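Talk notes, Bastbridge meetup, Thursday evening slot
Teaching by hand, teaching by remote: what we learned from the kitchen tasks

Slot is 23 minutes with questions. Aim to stop talking at 16. Clicker is in the laptop bag, spare batteries in the side pocket.

Slide 1. Title

Say who I am and that I work on the demonstration side at Drumo. I don't train the models. I work with the people who show the robot what to do, and I look at what they recorded before anyone trains on it.

Keep the intro short. The last talk I gave spent four minutes on company history.

Slide 2. Two ways to show a robot a task

By hand: you hold the arm and move it. The joints go soft, you guide the gripper to the handle, you close it, you pull. The arm records where its joints were the whole time.

By remote: you stand or sit away from the arm and move a controller, or a smaller copy of the arm, and the real one follows.

Ask for a show of hands on who has tried either. If most of the room has, skip the definitions and go to slide 4.

Slide 3. Why we started by hand

It was cheap and we could begin the same afternoon. A new person can do it in a few minutes. You feel the weight of the arm and you feel contact. When the gripper touches the table you know it right away.

Problems showed up in the first week. Your own arms and shoulders end up in the camera view. One person can guide one arm well, but guiding two at once is close to impossible. People also push harder than the motors ever would, so the recording contains motions the robot can't repeat at that speed.

Mention the Muñoz set here. That was our first batch, all done by hand, and we threw out most of it. The motions were fine. The pictures were full of elbows. If asked, the name comes from the street the old office was on.

Slide 4. Why we moved to remote

Two arms at once. Clean camera views. The operator works from what the cameras show, so the recording doesn't depend on something only the person could see.

That last point needs time, so slow down. If the operator leans over to look behind a box, then moves the gripper correctly, the robot gets a correct motion with no visible cause. We now ask operators to keep their eyes on the screen. They don't like it at first. Reaching for a bar handle on a flat screen is hard, and most people stop short of it or bump the front.

Slide 5. What a bad demonstration looks like

Play the short clip with no sound. Let it run once before talking.

Points to make:
The operator pauses in mid-air for a long time. The robot learns to pause.
The operator tries three different grips in one take. Fine for a person, confusing in a small data set.
The operator fixes a mistake quickly. Keep these! A take with a small slip and a calm recovery is worth more to us than a perfect one. We used to delete them.

Slide 6. Operators differ

Some people move in straight lines and stop at each point. Some swing the arm in one curve. Both work. Mixing them in a small set gives you a robot that hesitates between the two.

What we do now at Bastbridge: agree on the order of steps before recording, and leave the path to the operator. Writing down the path as well made everyone slower and the results no better.

Two operators per task, swapping halfway through the session. More than that and the styles spread out too much for the amount of data we collect.

Slide 7. Setting up the table

People ask about this more than anything else, so leave time.

We use ordinary kitchen things. Mugs, plates, a basket with corn in it, a small cabinet with a drawer, a toaster oven. Things with handles are good first tasks because it's plain when you've got hold of them. Things that hang or lean are harder. A plate standing in a rack gives you a thin edge to grip and neighbors you mustn't knock.
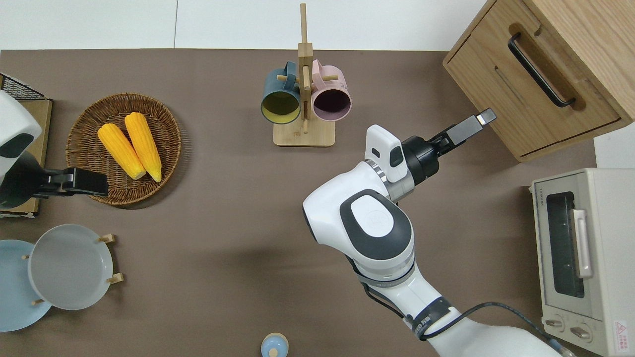 Change the table between takes. Turn the cabinet a little, move the basket, swap which mug hangs on which side. We left everything in one spot for the whole of February and ended up with an arm that reached for the place the handle used to be. Tape marks on the table made this worse, so we took them up.

Watch the cables. A loop of cable near the wrist is all right until the arm turns further than you planned. Check the full range before the first take and again after lunch.

Slide 8. Session length

Over 13 takes in a row and quality drops. You can see it in the grip timing before the operator notices it. We break there, even if people say they're fine.

Remote sessions tire the eyes. Hand-guided sessions tire the shoulders. Plan the day with that in mind.

Slide 9. Where we still guide by hand

Fitting tasks, mostly. Putting a lid on, sliding something into a slot. The operator needs to feel it and our remote setup gives no force back. Branatier is the project where we're trying to add that — say it's early and don't promise a date.

Also for first tries. When a task is new we guide the arm through it by hand once or twice, just to find out if it can reach. Those takes aren't kept.

Slide 10. Questions

Likely ones:

How many takes do you need? Depends on the task and how much the table changes. Don't give a number, it gets quoted.

Do operators need a technical background? No. Patience matters more, and being willing to watch your own takes.

Can you mix hand-guided and remote takes? We tried. The speeds didn't match and we had to slow one set down. Wouldn't do it again without a good reason.

If the clip failed on slide 5, offer to show it on the laptop afterward. Room has to be clear by nine.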